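Parkden basket sorting, progress report to the Pranwood fund
10 Mar 2018

We said the small-parts room would be sorted by now. Half of it is. The new plastic baskets cost $155, and I'm still not convinced they beat the old boxes. Six shelves are done, two are waiting on labels, and the labels are waiting on Grube, who promised them twice.

Small items catch in the slots. Larger ones are fine, and things are easier to find, I'll grant that. Whether anyone keeps it up past June is another question.
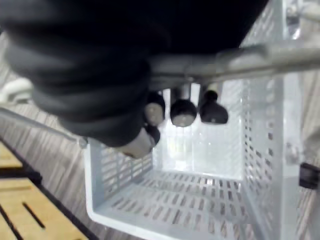

Birgit Heitmann read the draft and objected that the old boxes never got sorted at all, so she doesn't see what I'm comparing with. Fair enough, but I'd hold the second payment until the labels come.

Recent items
Prerketti shelving quote
Parkden storage plan
Label order, second reminder

This site uses cookies. Accept / Settings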